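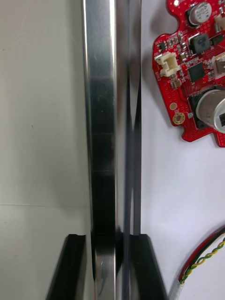

Fingers closed on a polished metal bar, with a populated board lying next to it.

Session 3: Planning and buying for a small handling cell
Grekonstead evening course, notes by Yaa Opoku

Hello again! Most of last session went on what arms can reach and lift, and I promised we'd get on to money. Bring your half-filled planning sheets if you've got them (Tarun Jaiswal has spare blank ones, ask him at the break).

I'd like you to start from the parts. I know the catalogue is more fun, I love a catalogue, but when I bought my first cell I picked the arm on a Monday-morning sort of impulse and then spent months buying bits to make it suit the work. So list the things that have to be picked up. Write down size, weight, what the surface is like, which bits mustn't be touched, and how each one turns up at the station: in a tray, on a reel, or just in a heap.

Take shiny metal. A rigid bar is a lovely thing to grip, two flat sides and it stays the shape you left it, but a mirror finish throws back lights and dark shapes and your vision software may well see edges that don't exist. That means lighting. Lighting is a budget line of its own, with brackets and a diffuser and somebody's afternoon to set it up, and I have marked so many sheets where it's missing altogether.

Then there are the parts that won't hold still. 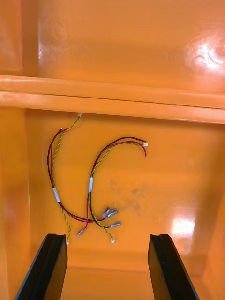
Wire harnesses with white connectors and spade terminals, laid out on glossy orange. Fingers open.

Cables eat budgets. The wires cross, the connectors are tiny, and the harness you put down is never quite the same shape as the harness you pick up. If your job includes harnesses, put down more hours for programming than you want to, and then have a proper think about whether a person should simply keep that step. Yee-man Huang did exactly this on her sheet last term: the arm loaded the boards, an operator plugged in the cables, and her total came down so far she could afford a decent spares cupboard. Full marks from me, and a bit of envy.

Look at your surfaces too. Gloss paint wipes down nicely and it also glares. A matt mat costs next to nothing compared with the camera you'd otherwise be swapping, so price the mat first!

Now the sheet itself. I use four headings and I'd like you to use the same ones so that we can compare.

Buy: arm, gripper, fingers, camera if there is one, stand, guarding.
Fit: delivery, electrics, air if you need it, risk assessment, lighting.
Teach: programming hours, operator training, test parts you don't mind wrecking.
Keep: spare fingers, software renewals, service visits, the time of whoever looks after it.

Nearly everyone fills in Buy beautifully and then runs out of steam. Please do Keep second, straight after Buy, while you're still awake.

On grippers. A plain two-finger one will do a surprising amount of the work in this room, and the fingers are where I'd spend. Get three sets: one on the machine, one in the drawer, one you're allowed to file and drill and generally spoil. Ask the supplier whether the fingers can be changed by your own staff and how long an order takes. Sitent quoted Senyo Agbeko for his exercise without any finger prices at all, and he had to ring back twice to get them. Always ask in writing.
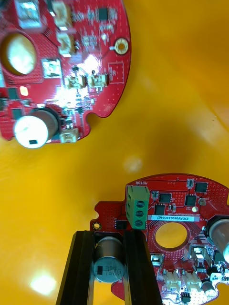 Small electronic parts need their own page, I think. You want to know the tallest thing on each board, where there's a clear bit of edge to hold, and how hard you can squeeze before something creaks. If the data sheet doesn't give a squeeze figure, write "unknown" and put in a line for testing. Static protection goes here as well, under Fit, and so do trays. Custom trays feel like a luxury until you price the hours spent teaching an arm to find things at odd angles.

For contingency, I ask for 1,000 as a flat line on the practice sheet, in whatever currency you're working in. On a real purchase you'd argue it out with your finance people. Put it in its own row and leave it alone, please. Uriel Huerta and I had words about this (friendly ones) when his turned into a nicer touchscreen.

Before Wednesday:

Finish all four headings for your own cell.
Get 2 written quotes for the gripper and fingers. The practice price lists from Sulolance and Akpalu are in the course folder, and they don't lay things out the same way, so line them up row by row before you compare totals.
Mark any step you'd leave to a person, with a sentence on why.
Circle the number you trust least. We'll start the next session with those.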